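Getting the Arm Ready Before the Arm Exists

I spent a day at Trilton watching a robot cell get set up, and I never once needed safety shoes! The whole thing starts out in simulation -- table, chairs, window, bowl and a Franka Emika arm -- and the crew fusses over it as if it were bolted to a real floor. 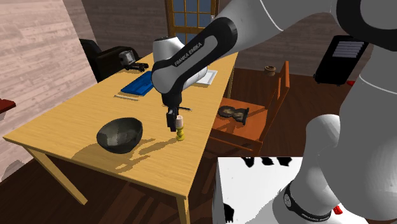 Most of the morning went to the gripper's approach height. They drop it 4 millimeters, run the reach again, check the log, and grumble (I grumbled too, by lunch). Leda, their scene software, saves every run, and the folder was up to 2480 when I left. After 400 clean ones in a row the settings get copied over to the real cell in Bralgate, which has been waiting for them since April. Somebody still has to redo the table friction first.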